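**Equipment planning meeting, minutes**

7th June, Gidum meeting room

Present: Fenna Willems (chair), Sławomir Mazurek, Ans Van Wijk, Eskil Blomqvist (minutes)
Apologies: Ans Jacobs

Minutes of the May meeting accepted with one correction: the Senance quote was for parts only and did not include labour.

## 1. Spend to date

Sławomir tabled the consumables sheet. Finger covers are the biggest line at $605. Fenna asked that covers and cables be shown on separate lines from now on. Agreed.

## 2. Tabletop handling work

Ans V. reported on the household items program. The set-up is one two-armed unit at a white table, with a plate between the hands and a single item on it. The toothpaste tube stays in the set for next year. Sławomir would like some heavier items added and will send a list. No purchase needed before the list has been seen.

The wrist cables run down over the tabletop on both sides. Eskil asked whether cable clips could come out of the current budget. Fenna was happy with that provided they come off the arms without tools. 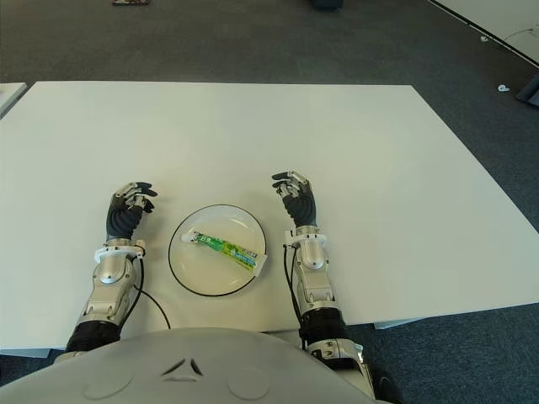
## 3. Hands and fingertips

Two options were discussed:

- Medevard: replacement fingertip pads at $148 a set, ordered as needed
- Senance: pads at $102 a set, minimum order of 4 sets

Ans V. favours Senance on price. Sławomir pointed out that we have not tried their pads and would be stuck with all four sets if the fit was poor. Fenna asked whether Senance would sell a trial set. Eskil to find out. Decision held over.
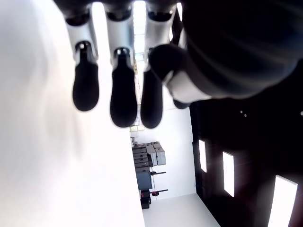 *Item 3: fingers and thumb from the wrist camera, storage cases behind.*

Eskil also raised storage. He would like one case labelled for spare hand parts, with a count sheet in the lid. Agreed, no cost.

## 4. Second work table

Ans V. asked for a second table of the same size so that items can be set out ahead of time. Sławomir preferred a trolley, which could also be wheeled over to the charging bay. Some discussion about floor space. Fenna wants a floor plan with measurements before anything is priced.

The plates were also discussed. Ans V. wants to keep the black rim, as the tabletop is white. She will order spares with the next lot of consumables. 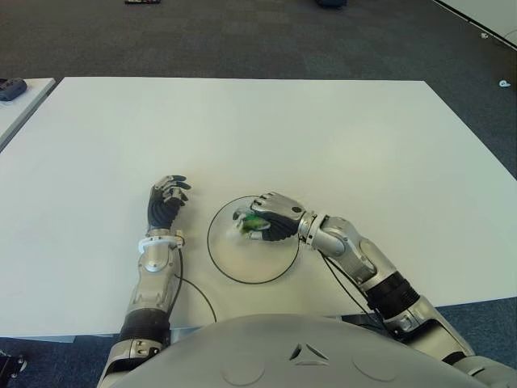 *Item 4: right hand holding a green item over the rimmed plate.*

## 5. Actions

- Eskil: ask Senance about a trial set; buy cable clips; label the spares case
- Sławomir: list of heavier items; split the consumables sheet
- Ans V.: floor plan; spare plates
- Fenna: pass the Medevard and Senance prices on to Ans Jacobs for comment

Date of next meeting to be set by email once Senance has replied.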